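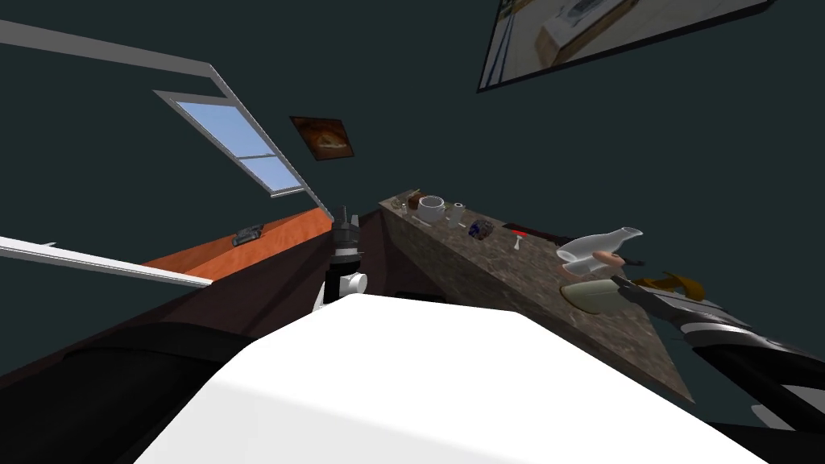

Most failed seams, Farhad Fallahi told me, were lost before anyone opened the adhesive. He blames the base cabinets. A stone counter will span a small dip for a while, then the load finds the weakest line, and at an inside corner that line is the joint.

Stone shops in Fernulby cut corners two ways. A miter runs on the diagonal and keeps the grain direction even, but it leaves a long seam with a thin point at the inner end. A butt joint is shorter and easier to clamp. Leandro Gaete cuts butt joints almost exclusively, and leaves a small radius at the inside corner -- a square notch concentrates stress and cracks first.

The support matters as much as the cut. At Loureiro, the shop where Gaete trained, installers check the cabinet tops with an 80-inch straightedge and shim until no gap exceeds 2 millimeters. Last September the shop went back through its records of 342 corner installations. The callbacks clustered in older houses, where the two walls rarely met at a right angle and the templates had been drawn as if they did.

Where two materials meet, Fallahi skips rigid epoxy and uses a flexible sealant. Wood tops move with the seasons and stone barely does. He leaves the sealant overnight before anything heavy goes near the joint.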